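May, by the newsletter desk

TANVILLE: STOREFRONT BREAK-INS, WHAT WE KNOW

Quick one this month, lots to get through. Two men from the Festetti warehouse burglary were sentenced last week at the county court. Seven years for one, 24 months for the other. Third man didn't show up. Warrant's out, police think he left the state before the trial even started.

For anyone who missed it: the crew got in through the loading door at Festetti, 9 pallets of power tools gone before the alarm company called it in. Some of the stuff turned up at a storage unit on Zepeda Road, still shrink wrapped. The rest hasnt been found.
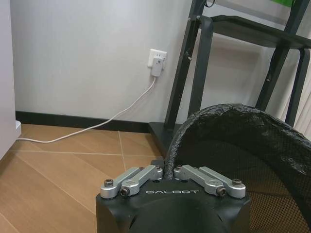

Black mesh wastebasket, right behind the gripper.

Now the newer business. Diletti Hardware got hit overnight, back window, $900 out of the register plus a cash box. Police won't say if it's connected. Same sort of entry, they did say that much. No arrests as of this writing.

If you have a camera that faces the alley behind Diletti, check it between midnight and 4 a.m. and call the non-emergency line. Don't post the clips first. Detectives asked for that specificaly, last time footage went around online before they had seen it. 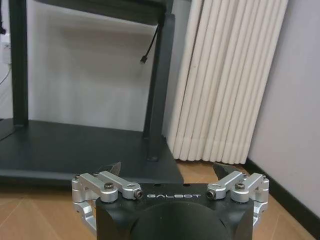
A reader on Zepeda Road wrote in to say the storage place still leaves its side gate open most nights, and that she has called twice and gotten a recording both times. She wants to know who is supposed to be checking it.

We've put the question to the owners. No answer yet. Restitution hearing for Festetti is still on for later in the month, open to the public, 9 a.m., bring ID for the front desk.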